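Two Trains and a Green Tablecloth: Our Friday at the Zondard Open Day

We nearly skipped it. Dultstead is two trains from home, the second one was late, and by the time we found the right gate it was almost 11 and the free buns were gone. I'm so glad we kept walking, because I've been talking about this visit ever since!

Zondard opens its building to the public every October, and this year they let in 225 of us over the day, in small groups. You sign a sheet, you get a sticker, you leave your umbrella by the door. Our group went up with a school class from Drelville who had much better questions than the grown-ups did.

The first stop was the store room, and if you like shelves and labels (I do, very much) you could spend an hour there. They keep 158 kinds of cable on hand, each with its own bin and a little drawing of the plug on the front. Our guide told us that when a kit goes out with the wrong power cable, that's the thing people write in about, more than anything else. So packing is taken seriously, and everyone who works there does a turn at it, office people too.

After that came the packing talk, the part I had signed up for. We learned the house way of coiling a cable, which they call the Onishi – you let it cross over itself in the middle so it falls open again when you need it. I got it on my second try. One of the kids had it right away and then taught my whole side of the group. They send out close to a truckload of kits a week in the busy months, 1,000 of them last fall alone, and all of those coils are done by hand.

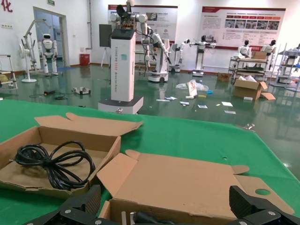
Page last changed: October, Friday evening (fixed the train times)

Two plain brown boxes were open on the green tablecloth, the smaller one with a black power cable coiled up inside it, and I could have stood there for ages. I love the larger, flatter box with the round hole in its lid flap. No printing, no fuss, just good brown cardboard.

The big room itself is lovely and bright, with a dark green floor so shiny that the lights show up in it, and there are display boards in Chinese that I wished I could read. The kids headed straight for the white robots, of course.

If you're going next year, take the early train and wear flat shoes. The stairs are steep, and the coffee stand by the gate only takes coins. We got home after dark, and I've already redone every cable in the hall drawer.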